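Section 4: Clearing and Resetting the Table

If you have come straight from Section 3 your cupboard is sorted and you're ready for the best part. A cleared table is a lovely thing to walk in on first thing in the morning, and once the routine is in your hands it goes quickly. Read the whole section through once before you start. Marama Waaka, who wrote the first edition with me, used to do it with the radio on, and I still can't do it any other way.

This section covers wood-grain tabletops with a pale finish, and everyday cups and glasses, both glass and plastic. For the tea trolley, see Section 6. For the Hustton folding table and its awkward centre leaf, see the notes at the back.

4.1 What you will need

Two soft cloths, one for damp work and one kept for drying
A shallow tray with a lip
A small bin or bag for wrappers and film
A bowl of warm water with a drop of dish soap
The Prasertsri drying rack from Section 2, or any rack where cups can stand upside down

Note: If you have the older rack with the fixed pegs, leave the two end pegs free. Wide cups foul against the frame there and you'll be forever picking them up off the floor.

4.2 Before you begin

1. Put the tray on a chair or bench beside the table, at a height you don't have to stoop to.

2. Open the blinds if it's daytime. Side light is wonderful for this job, it shows up every ring and smear.

3. Check the cloths for grit. Give them a good shake outside.

Caution: Never drag a glass across the table to bring it closer. Lift it, every time, even if it's only moving a hand's width.

4.3 Lifting and sorting

4. Start with the clear glasses. They are the hardest things to see on a pale top, especially with the light coming off it, so get them away before you start swinging a cloth about.

5. Take each glass low down, with an even hold on both sides. Keep your fingers off the rim. Set it in the middle of the tray, not along the lip.

6. Next come the plastic cups. These are light and tip easily, so hold them upright and don't squeeze. A thin-walled cup will buckle under a strong thumb and whatever is inside goes all over your clean table!

7. Look inside every cup before it goes on the tray. Film and wrappers love to hide in the bottom. If there's a wad in there, leave it where it is until you get to 4.4.

8. Carry on until the top is bare from one edge to the other.

Pale wood grain, at the table and over it:
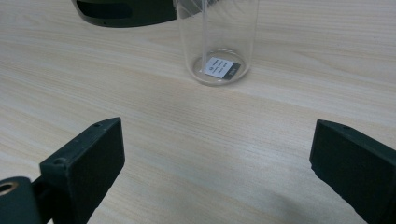
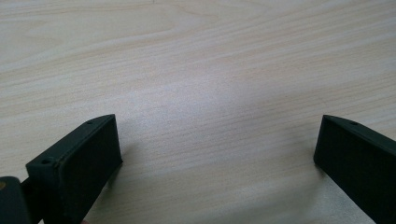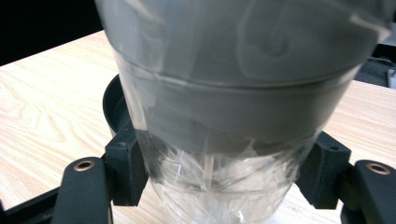
9. Move the tray to the sink before you wipe. It is tempting to leave it on the chair and get on with the fun bit, but elbows and trays don't mix.

4.4 Emptying the cups

10. Hold the cup over the bin and tip it. Loose film will often drop out by itself. If it clings, pinch one corner and draw it up slowly – pulling hard only tears it, and then you have six bits to chase instead of one.

11. Sort as you go. Cups worth keeping go to the rack side of the sink, cracked or split ones go to recycling if your council or municipality takes them.

12. Rinse the keepers and stand them upside down on the rack. Glasses get washed on their own, after the plastic.

Note: Some cups have a sleeve or an outer ring. Run a fingertip along any join you find. If it feels sticky, give it a soak in the bowl while you do the table.

4.5 Wiping down

This is my favourite part and I make no secret of it.

13. Dip the first cloth, wring it out hard, then wring it again. It should feel cool and hardly wet.

14. Begin at the far edge and work toward yourself in long strokes. Follow the main run of the grain. Where the pattern loops round on itself, don't fuss about following the curves, just carry straight on through.

15. Go back over any rings with the same cloth folded to a clean side. Press and hold for a slow breath, then wipe.

16. Dry straight away with the second cloth, same direction.

17. Crouch down and look across the top with your eye nearly level with it. Streaks that were invisible from above will jump right out. Buff them until the shine is even.

Caution: Do not use scouring pads, powder cleaners or anything with bleach on a pale finish. If you have been using Skunex spray on the stove, wash your hands and get a fresh cloth before touching the table.

4.6 Stubborn marks

Mhairi Chisholm wrote in after the last edition to ask about tape residue, and it's a great question. Warm a damp cloth, lay it over the patch and leave it while you put the kettle on. Most of the gum will then roll off under a fingertip. A second go usually gets the rest. Please don't reach for a knife.

For ink or food colouring, use a dab of dish soap directly on the cloth and small circles, then rinse and dry as in steps 13 to 16. Try it on the underside of the table first, where a dull spot won't matter.

4.7 Resetting

18. Give the top time to dry fully before anything goes back on it.

19. Bring back only what will be used at the next sitting. Glasses first, toward the middle, then cups nearer the edge where smaller hands can reach them.

20. Hang both cloths to dry, apart from each other.

If you are storing the cups instead of setting them out, go on to Section 5, Stacking and Shelving.

Section last revised August 28, 2006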